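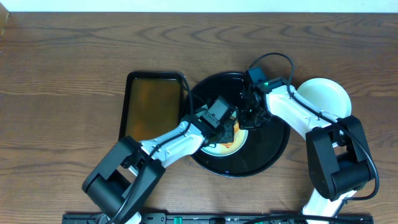
No. 19

Search Vokdale Table... Search

The Kocsis Food Mill: Three Months of Mashing

By Boglárka Bakos
Feb 2, 2020

I grew up with a food mill in the house and hated it. My mother's had a bent crank that pinched your palm every time it came around, and guess whose job it was to do the tomatoes. So when I moved out I bought a blender and figured I was done with that part of my life.

Then in November my blender died in the middle of a batch of applesauce (smoke, a terrible smell, the whole thing) and I borrowed a mill from next door to finish. And the applesauce was so much better! It had a little texture to it, like applesauce used to have, and I didn't have to peel a single apple. The next morning I went and ordered the Kocsis.

It costs almost 100 dollars. I know. You can get a mill for a quarter of that at any hardware store, and I'll get to whether you should.

What you get is a steel bowl that holds 2 quarts, a crank with a fat wooden knob, and three disks: fine, medium and coarse. There's also a booklet with recipes in it, most of which are for soup. The bowl has three folding feet that are supposed to grip the rim of whatever you're milling into. Two of mine grip great. The third one slides if the pot is on the wide side, and I've learned to park that one up against the pot handle. I wrote to Kocsis about it and got a very polite email and a new foot, which slides exactly like the old one.

The crank, though. Oh, I love this crank. It turns smoothly even when the bowl is full, and every few turns you go backward and it scrapes up all the skins and seeds that got jammed on the bottom. My mother's did that too, in theory. Here you can feel it pick everything up. I've done potatoes, cooked carrots, plums, a truly stupid quantity of squash, and a pot of beans for the dip my brother-in-law Zoltán requests every single time he comes over.

Potatoes are where it really shines. If you've ever put potatoes in a blender you know you get glue. With the medium disk they come out light and even, and you can fold the butter in without beating them to death. I've stopped using my ricer, which only ever did two potatoes at a time and hurt my hands.

Squash was fine on the medium disk and kind of a slog on the fine one. Stringy squash wraps itself around the little spring under the blade and you have to stop and pick it out. Same with celery. I'd skip celery.

Raspberries I was hopeful about, and they let me down. The fine disk isn't fine enough, and I'd say half the seeds went right through. If jam is your main reason for wanting a mill, look at the Flileo, which comes with an extra-fine disk. My cousin has one and her raspberry jam is completely smooth. The Flileo's crank is plastic and feels like it, but you can't have everything, I guess.

Now cleaning. The booklet says dishwasher safe, and the steel parts have gone through plenty of times with no trouble. I wash the crank by hand on account of the wooden knob. Rinse the disks right away -- I mean right away, before you sit down to eat. I left the fine one overnight after potatoes and had to go at it with a toothbrush, and there are an awful lot of holes in that thing.

Storage is annoying. It doesn't nest with anything I own and the crank sticks out. Mine lives on top of the fridge with dish towels stuffed in it.

So, should you spend the money? If you mash potatoes twice a year, no. Get a cheap one, or borrow one. If you've got a garden, or a baby just starting on solids, or you buy apples by the box from Stustlow Orchard like I do, then yes, I think it earns its spot. I'd take a better set of feet and a finer disk over the recipe booklet any day, but I use it every week and I'd buy it again.

Comments

Dénes Dobos
Does the coarse disk work for salsa? I can't stand it too smooth.

Boglárka Bakos
Dénes -- yes, if you cook the tomatoes first. Raw ones just spin around in there.

Aranka Szilágyi
Put a damp dishcloth under the foot that slides. Mine did the same thing.

Bence Hegyi
100 bucks for a food mill, no thank you. Got my grandmother's for free and it still works fine on everything except the plums.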